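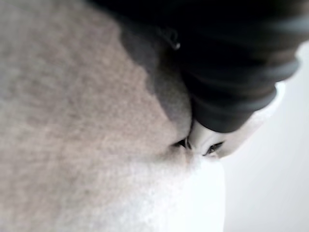
3.2 Soft clothing and the sense of being at home

We had not set out to write so much about jumpers. When we began the Pelberg household study, our interest was in the larger comforts of a home, such as the heating, the good chair and the lamp that gets left on for whoever is coming in late. But the people who kept diaries for us kept coming back to what they wore, and in the end 166 of the entries we coded were mainly to do with fleece, knitwear, dressing gowns and the like, so it seemed only fair to give them a section of their own.

What struck us first was how seldom warmth was the point of the story. Diarists in the Hestedine flats, which are well heated (some would say too well), wrote about changing into something soft just as often as those in the draughty older houses along Reder Street. One woman described it as "taking the day off me", and went on for most of a page about a grey cardigan she would never dream of wearing to the shops. Jewellery and hair came into it as well. Several diarists mentioned leaving their earrings in until bedtime even after everything else had been swapped for something comfortable, and we have grown rather fond of these small leftovers of the outside day.

Colour was mentioned less than we had expected, and texture a great deal more. We followed Shin's scheme in sorting the words people chose, adding "fuzzy" and "bobbly" as categories of their own after the second round of coding, when it became clear that our diarists meant quite different things by them. A fuzzy garment was nearly always a favourite. A bobbly one was on its way out, though it might take years to get there.

Figure 3. Soft grey fabric at close range, with dark hair, a small silver earring and part of a face.

The evening entries, to which we turn next, were longer than the morning ones and a good deal more forgiving about the state of the laundry.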